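Protokoll der Sitzung des Beirats Jugend und Ausbildung, Trornden, 2026-03-28

Anwesend: 11 Mitglieder, damit beschlussfähig.

1. Kurse im August
Für die Sommerkurse sind 50 Plätze vorgesehen. Die Firma Savolainen stellt ihren Schulungsraum in Irnby zur Verfügung.

2. Fahrtkosten
Der Antrag über 459 Euro wird einstimmig angenommen.

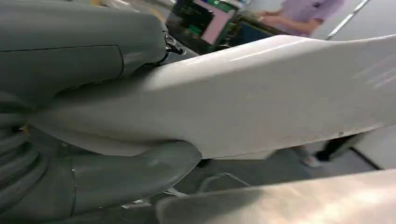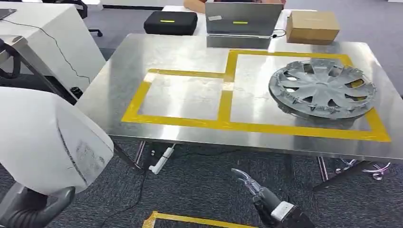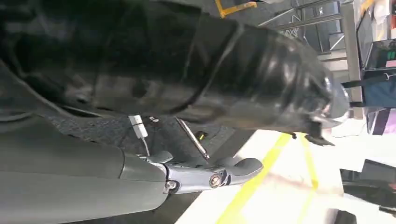
3. Verschiedenes
Die Jugendlichen aus Rerkley wünschen eine Beratung am Abend. Der Punkt wird auf die nächste Sitzung verschoben.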